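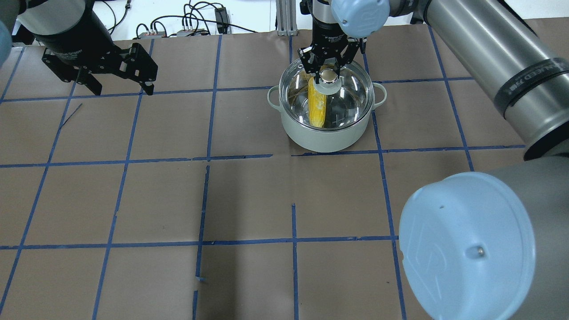

Corn, lidded pot, taped bench.

Bitley Home Cooks > Equipment > Simmer or full boil for corn?

ferrand_k
Glass lid on, small pot, one cob. Is there any point holding a rolling boil? My induction unit has fixed steps: 100, 1690 and 3000 W. I've been using 3000 throughout.

Tillthorpe88
No. Once the water boils, extra power only makes more steam. Bring it up on 3000, then drop a step. Water temperature stays the same.

ybenavides
Disagree in part. 1690 will still boil over in a small pot with the lid on. 100 won't hold a boil in mine. I alternate the two.

Tillthorpe88
Or tilt the lid and leave it on 1690.

ybenavides
Then you lose water, and a shallow fill leaves half the cob dry. Measure it if you doubt me.

cellard
Turn it off at the boil, lid shut, ten minutes. Colour and texture are fine. Works for fresh April corn too, if you're in the southern half.

ferrand_k
Tried cellard's way tonight. A bit firm at the thick end. Will give it twelve next time.

ybenavides
Depends on the base. Thin steel cools quickly.

Yolanda Benavides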